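I thought driving a robot's hands would feel like a video game. It feels more like putting on somebody else's oven mitts! At Kavorik I get the headset and gloves on Monday morning, and Inese Tamošiūnaitė, who has logged 2000 runs on the fruit stand, stands behind me and says "slower" every few seconds.

My job is grapes (a big, floppy bunch of them), and my first two tries are so bad that she deletes them on the spot.
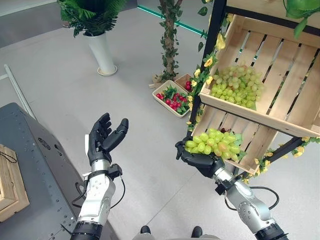
Grapes in the right hand, left hand open, at the fruit stand.

Every run gets saved, and the robot learns from the pile. Inese wants 3000 before she lets it try alone, and she's picky about what goes in. Hesitate, and it learns to hesitate. I hesitate a lot. By lunch I've given her 10 she'll keep, my shoulders are killing me, and I've caught myself reaching for my coffee in slow motion, palm up.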